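Notes for the third meeting of Household Paper and Family Records, evening section. Please bring these back with you in November, along with whatever you managed to gather up at home.

## Where we left off

Last time we talked about why families keep paper at all, and I was so pleased by how many of you had stories to tell. (If you missed it, Tumaini Makokha took very good notes and has kindly left a copy in the reading room, Room 19.) We ended with the big question of what to do when you inherit a whole closet of the stuff, and that is where I'd like to pick up tonight.

I am going to use the Drirnholm papers as our running case. They came from one household and cover three generations of letters, receipts, seed lists and school reports, 2131 sheets in all once everything was unfolded. I spent most of a winter with them and made nearly every mistake there is to make, so you'll be getting the benefit of that!

## Before you sort anything

The urge to start making piles is very strong. Please hold off for one evening. Papers that sit together often belong together, and a bundle tied with string by your great-aunt is telling you something about how she thought, even if the string is all she left by way of explanation. Archivists call this original order, and it's worth writing the term in your margin because it will come back in the spring.

So, first of all, go through slowly and write down what you find in the order you find it. A line for each bundle is plenty. "Blue envelope, nine letters, mostly from Remano" is a perfectly good entry. With the Drirnholm papers I skipped this step for the first two boxes, and I still can't say which of the seed lists went with which year's accounts.

## The first rough sort

Once the list is made, you can let yourself sort, but keep it rough. I like to use big open containers at this stage, one for each broad kind of thing, and to leave the folders and labels in their wrapping for another day. A plain bin with tall sides does very nicely on a table, and you can move it out of the way at supper.
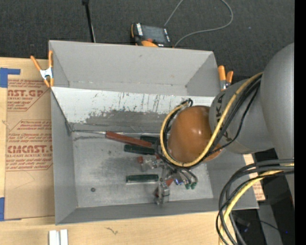
## Choosing your headings

Most families need fewer headings than they expect. The Drirnholm papers ended up with these:

- Letters received
- Letters sent (drafts and copies)
- Money, land and repairs
- School and church
- Garden and kitchen
- Puzzles

That last one is my own favorite, and I'd urge you to have it too. Around 279 sheets went into Puzzles at first, and by the end of the winter there were 19. A name that means nothing in the first week may turn up in the tenth. "Hallgrímsson" was scribbled on the back of a feed bill with no other clue, and it was months before I found a letter about the man who mended the roof and stayed for dinner.

## Names and nicknames

Keep a running sheet of names as you go, with every spelling you meet. The Drirnholm children called one aunt Elano in their letters, while the adults used her given name, and I had her down as two people for far too long. Put a question mark beside any match you aren't sure of, and leave it there until a second paper backs you up.

## For next time

Bring one bundle, no more than an inch thick, and your list of what's in it. Pencils only in the reading room, please, and do come a few minutes before seven if you'd like a seat near the lamp.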